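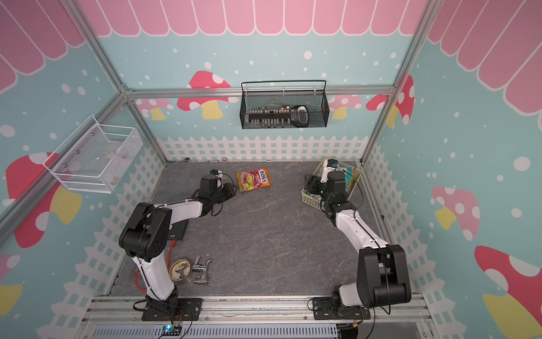

Bay 2, Vustusov: walls, floor and baskets

This page covers the fitting-out of Bay 2 at the Vustusov packing room. Bay 1 has its own page and the shelving is dealt with under Storage. Layout by Renu Rawat, wallpapering by Béla Virág. Work was finished in June and the notes were revised once after that, mainly the section on hanging height.

Basket on the floor

The pale green plastic basket takes the bagged and boxed sweets. It stands at the right, near the back wall. Tall packs go in on end, as with the teal one, and bags are laid in afterwards. Loading in the other order leaves the bags underneath, where they get creased and the tall packs lean. The basket has no fixed mark on the floor. A taped outline was tried in Bay 1 and lifted at the corners inside a fortnight, so Renu left it out of the plan for Bay 2.

The Fox's bag has its own entry on the stock sheet and is kept apart from the mixed packs. Printed film bags crinkle and change outline each time they are put down. For that reason the stock sheet gives them by weight and not by footprint.

Floor

Grey stone-pattern sheet, supplied by Hubmann, laid in one piece. Cut slightly oversize, left flat overnight and trimmed in place on the Saturday. A joint across the middle would have saved material, but bags catch on joints. The sheet wipes clean with a damp cloth. Solvent cleaners dull the pattern and should not be used, even on tape residue. For residue, warm water and a plastic scraper are enough.

The veining hides crumbs and small offcuts rather well. Check along the back edge, at the foot of the wall, where small parts tend to finish up.

Walls

The paper is a Wirnine nursery pattern: pink scalloped awning at the top, light blue with white spots behind, red and pink mushrooms, and a white picket fence along the bottom. It was chosen from stock on price. The fence is the part that needs care. It has to run level round the back and both sides, and any error shows at the corners. Béla started from the back wall and worked outwards both ways, so that whatever mismatch remained would fall towards the front.

Notes for anyone repeating the job:

Paste the wall, not the paper. This grade stretches when soaked and the awning then fails to meet.
Allow 10 mm extra at top and bottom and trim with a new blade.
Seal the lower edge before the floor sheet goes in.
Keep one spare length from the same batch.

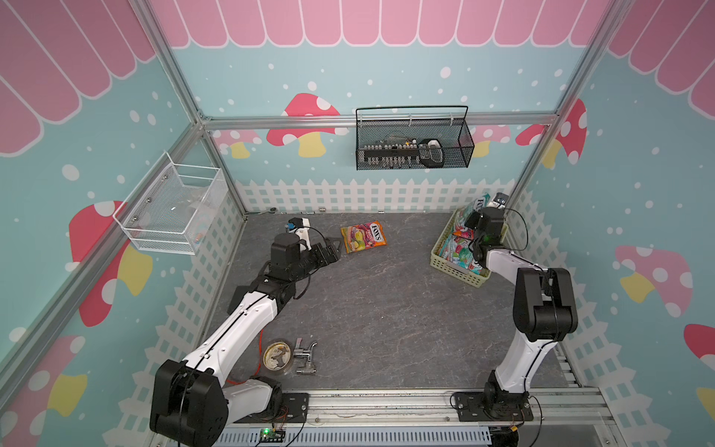

Hanging baskets were the last item fitted. The black one is wire mesh with a curved handle and hangs on the back wall, where the rail carries the load. It is reserved for small upright pieces, packed side by side in a single row, with the tallest at the right-hand end. A single row is easier to read than a double one, and a gap is seen at once.

The white wire mesh basket is on the left wall. It is lightly filled on purpose. Anything heavy pulls it forward, and the hook then marks the paper. Both baskets hang on Marer hooks, the flat type, which slide along the rail and need no drilling. Allow 42 mm between hook and corner or the handle fouls the post.

The first hanging height was too low. Full packs in the floor basket stood close to the mesh above, and the wallpaper was scuffed in one place during loading. Béla patched it from the spare length - the repair is sound, though a spot is out of register if one looks for it. Renu then moved the hooks up and the drawing was corrected to match. Anyone holding the earlier drawing should discard it.

Loose items

Packing tape: the roll lies flat near the front. Stood on its rim it rolls, and a roll that has been dropped on its edge tears badly for the first few turns. Fold over the free end.

Tap: silver metal, lever handle, laid on its side. It is on the sheet as a single loose article, unboxed, and has no connection with the plumbing in the packing room. Lay it down gently. The floor sheet will dent under a metal edge, and dents of this sort do not recover.

Stock sheet

Each article has one line: name, pack type, weight, usual position. Weights are in grams, and anything over 1000 goes on the floor and never in a wire basket. Corrections are made in pencil by whoever finds the error and typed up by Renu at the end of the month. The position column for Bay 2 still uses the old left and right, taken from the rear of the bay. This will be changed when the sheet for Bay 1 is next reissued.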